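Notes from the Household: The Care of a Glass Side Table

June 2, 2023

Readers of this journal will recall that the sitting room at Brulidham was rearranged in November, at which time a number of smaller furnishings were moved from the upper floor. The present entry concerns one of them, a round side table with a dark glass top, and the routine that has since been adopted for its care.

The table was purchased second-hand for $119 from a dealer in Irnness. It had been listed under stock number 503, and the listing described it as suitable for a hallway. It has instead been placed beside the grey seat in the sitting room, where it receives considerably more use than a hallway would have given it. Cups, keys, reading glasses and the television remote all come to rest upon it in the course of an ordinary day.

Dark glass is an unforgiving surface. On the pale timber coffee table that preceded it, dust could be left for a fortnight without remark. On smoked glass, dust is apparent by the following afternoon, and a fingerprint is apparent at once. It was therefore resolved early in the year that the table would be wiped on Friday mornings, before the floors are done, and again on any evening when visitors are expected.

The method is as follows. All articles are first removed and placed on the seat. Crumbs are brushed into the palm of the hand. The glass is then sprayed lightly with 300 millilitres of water to which 2 teaspoons of white vinegar have been added, that being the capacity of the bottle kept under the laundry sink and sufficient for several weeks of cleaning. The commercial product sold under the Vosach name was trialled for a month and was found to perform acceptably, although its perfume was considered too strong for a room in which meals are sometimes taken.

A plain white cloth is preferred. Coloured cloths have on occasion left lint, and paper towel is not favoured in this household. The author has found it more comfortable to sit down for the task, with one hand steadying the rim and the other holding the cloth. The top is wiped from the centre outward, and the black rim is left until last. The rim is thick, and the join where it meets the glass collects a fine grey line of dust that a flat pass of the cloth will miss. A corner of the cloth folded over the fingertip is generally adequate.

The base should not be neglected. Its lower ring can be seen through the glass, and a clean top draws attention to whatever has settled beneath. It is dusted on alternate Fridays.

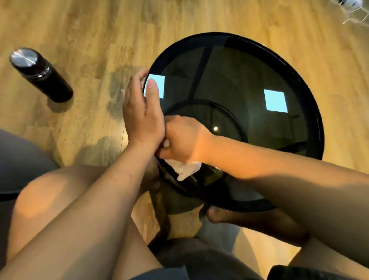

With regard to drinks, the household rule remains that cold glasses are to be set on a coaster. The cork set from the Tuhiwai market has been returned to the sitting room for this purpose, one coaster having been recovered from the garden shed. Felt pads for the underside of the base are still to be bought, and the laminate will be inspected for scratches when the table is next lifted.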